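Stories > Short fiction > The Breakfast Machine

Joaquim Cordeiro had promised his daughter Hà that the machine would make her breakfast before the end of August. She was now thirty-one and lived in Medthorpe, and she did not remember asking for it. He remembered.

The workshop in Rimlow was shared, and at seven in the morning it was quiet enough to hear the toaster tick. Phong Bùi stood by the side table and read from the notebook.

"Attempt 271," he said. "Left hand, no change. Right hand, you moved the thumb by two degrees."

"It was closing too early."

"You said this at attempt 71 also."

Joaquim did not answer. He had bought the hands from a company called Ultden, which closed one month later, and since then he had repaired them with screws from old printers. He knew every joint of them better than he knew his own knees. He pressed the lever down himself — this part he still did not trust to the machine — and the wires inside became red.
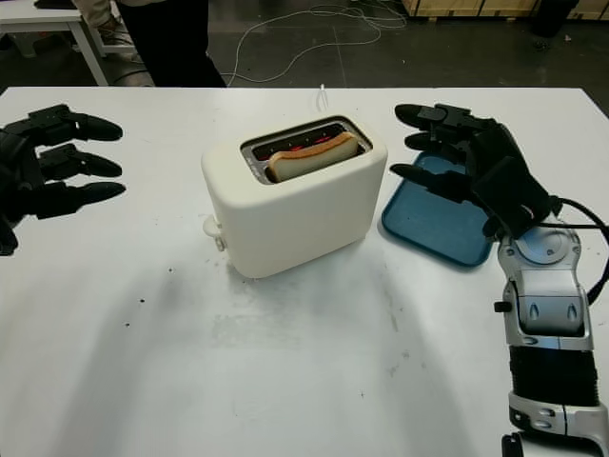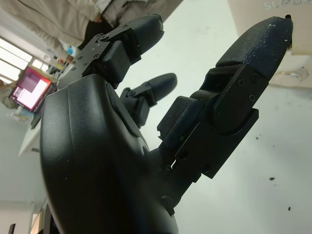
"What will you tell her?" Phong asked.

"That she should come on the early train."

"And if it drops the bread?"

"Then she will see it drop the bread. She is an adult, she can eat bread from a table."

Phong wrote something in the notebook, and it was longer than a number. Joaquim wanted to read it, but he kept his eyes on the slice. He thought of a small kitchen with yellow tiles, and a girl on a chair asking why a person must get up to make toast.

His telephone moved on the bench. The message was from Hà. It said only: is there butter?

He gave the telephone to Phong and went to look for his coat.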